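Most small parts get lost in the last ten minutes of a job, when people stop putting them back. I have worked in two repair shops, one in Drinton and one out on the Habte road, and I think a layout board would fix more of this than any new cabinet.
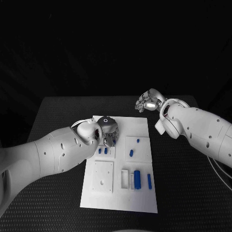
A cabinet with 102 drawers looks organized until you have to open them. My old shop bought one, and by February half the labels were wrong. Parts belong on the table, in the open, on something pale. Blue parts on a white sheet over a dark gray top can be found at a glance, and the trays keep their own corner of the job together.
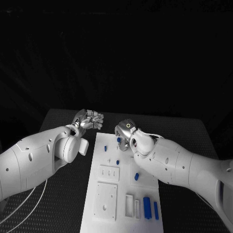

Romo Vevodetti

The usual complaint is space. A board takes up table, and table is what every shop is short of. I accept that. But a board with pegs and open slots also tells you when to stop. If a slot is open at the end of the day, you go and look for what belongs in it.
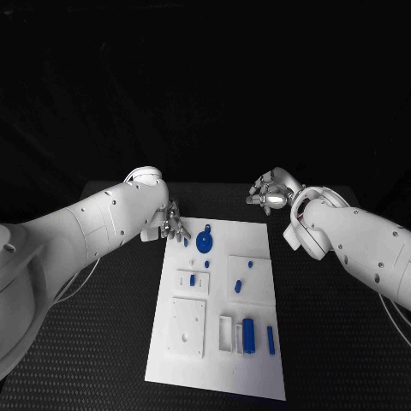 Page 10

I would also keep the board plain. Paint and printed outlines wear off, and then the next person has to guess. A white board with a blue peg standing on it needs no legend. Set it out before the first job on Tuesday and leave it out all week. The drawers can hold the spares.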